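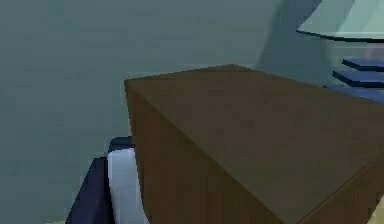
From: Adjoa Asamoah
To: Sorgate robotics list
Subject: Re: Open day at Darkley, what to show and when

Hi all,

Replying to Behrouz's message, which I've kept underneath for people who joined the list after Monday's batch went out.

I went over to Darkley in the afternoon and ran through the whole program in the room we'll be using. Notes from that, then answers to Behrouz.

The simulator is fine on the big screen. I ran the block task from the gripper view, with the brown block close up and the white finger pad alongside it. From the back row you can follow it, but people who haven't seen this view before will need a minute. When the block fills most of the picture it's hard to judge how big it is or where the table ends. I'd start each session with the wide view, leave it up while whoever is talking says what the task is, and then switch. The switch is on the second tab now, not under the menu.

Colors are a bit dull on that projector. The brown top and the brown side of the block are easy enough to tell apart if the front lights are off. With them on, they run together. Please turn off the front two rows of lights before you start and leave the back ones on so people can find their seats.

We have 500 recorded runs on the demo machine and another 700 on the drive. I don't want to load the second set on the day. It took too long when I tried it and the fan got loud enough that I had to raise my voice. Please use only what is in the folder called "visit".

Of the 500, Bondley's checker passed 423 and I've put run 723 in by hand, from the drive, since it's the one Behrouz likes for explaining a bad approach angle. It's at the top of the list. If somebody asks for a pass rate, give them the checker number and say it's for this task only.

Now the questions.

> From: Behrouz Kermani
>
> Adjoa, everyone,
>
> A few things I'd like settled before the open day.
>
> 1. Are we showing the real arm as well, or only the simulator? The notice that went out in April says "live robot demonstration" and I think visitors will expect to see metal move.
>
> 2. How long is each session? I had planned on 20 minutes of talk and then questions. Khosravi wants shorter.
>
> 3. Can visitors drive the simulated gripper themselves? Last time we let them and it was the part they talked about on the way out, but the line went down the hall.
>
> 4. Who is doing the first slot? I can't get there before 11.
>
> I'd also like to spend some time on contact, meaning what the software thinks is happening when a pad gets very near a surface. People assume it simply knows. Five minutes would be enough.
>
> Behrouz

> 1. Are we showing the real arm as well

Yes, at 11:30 and again at 2:30, next door, 12 people at a time behind the tape. The simulator runs all day. I've asked for the web notice to be changed so it gives those two times. The old wording is still up as I write this.

> 2. How long is each session?

Fifteen minutes including questions. Sorry, I know that's less than you planned. We have the room until 4:00 and the groups come on the half hour - the gap is for getting one group out and the next one in.

> 3. Can visitors drive the simulated gripper themselves?

Yes, on the two laptops by the window, three minutes each. I've set the speed low. If the gripper ends up stuck inside a shelf or the table, press R and the run starts over. Don't try to back it out with the keys. I did that for a good while and it only got worse.

> 4. Who is doing the first slot?

I'll take it, and the second if you're held up.

On contact: please do it, but in your own sessions, with the run paused while the pad is right up next to the side of the block. Pausing is the space bar. I tried explaining it while the run was playing and lost my place.

Still needed: one more person for the door from 1:00, a long extension cord, and name stickers. The box we had from last year has 935 printed on the label but it's mostly empty backing sheets.

The setup is on Wednesday from 3:00. Come in by the side entrance at Darkley, the front one is locked after lunch.

Adjoa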